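Kirsten Morin
@kirstenmorin
Thread on the fault that cost us a good part of May. Writing it up in one place as three people have asked me separately and I keep giving different halves of the story.

Background for anyone new: we record hand-held gripper demonstrations at Kunness and train on them. The task in question is picture frames, face down on a white sheet. Lift the easel leg, deal with the retaining tabs, turn the frame, put it back.

We had 2,274 recordings of it. Training ran fine, loss looked fine, and then the Drurkano arm went for the easel leg and closed on thin air to the left of it. Every time, same side.

First guess was the arm. Craig Gourlay recalibrated it twice and got the same numbers both times. So we stopped blaming the arm.

Second guess was the marker plate on the gripper. If the plate moves, the tracked position moves with it, and the recording will look perfectly normal when you play it back.

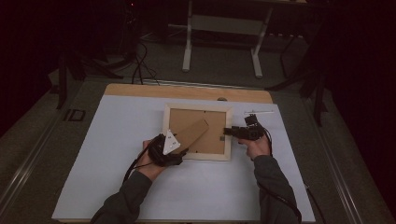
The easel leg is where you notice an error like this first. It's a narrow bit of cardboard on a hinge and you need to catch it low down, near the frame. Miss by a little and you either get nothing or you bend it. On bigger objects the same error passes without anyone seeing it.

Kristaps Lukoševičius put the left gripper in the test jig and found the plate could rock on its mount. Two screws had backed out. You couldn't feel it by hand unless you pushed on one corner.

Next question was how much of the data was affected. We didn't log screw checks then (we do now), so the only way was to go back through recordings and compare the tracked tip with where the tip really was.

A frame corner is good for this. It's a hard point and it doesn't flex like the cardboard does. Francine Boychuk went through the corner approaches from the gripper camera and marked the ones where the tips were clearly at the corner.
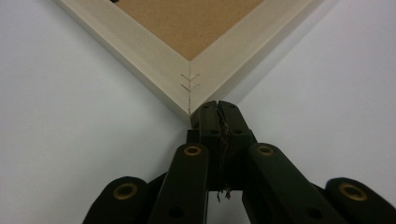
Gripper camera, tips at the mitred corner.

Result: the offset comes in part way through the set and grows. Early recordings are clean. The last five sessions are bad enough that we've pulled them completely. The ones in between we're correcting where there is a corner approach to work from, and dropping where there isn't.

The safety side, which I should have put higher up. When the arm missed the leg it carried on down. Our force limit was set for lifting, so it pushed into the backing harder than it should have before stopping. One backing panel cracked. No one was near it.

The limit is now lower for the approach and only goes up once the jaws report a grip. Figueroa had this in their set-up notes all along – I'd read them and not done it.

Changes so far: thread lock on the plate screws, a corner touch at the start and end of every session, and the two readings compared before anything gets uploaded. Takes about a minute.

Still open: whether the right gripper has the same problem. It carries a different fitting on top and hasn't been in the jig yet. Craig has it down for tomorrow morning.

If you bought your mounts from Grakamero like we did, push on the corners of the plate and see if it moves. I'd like to hear either way.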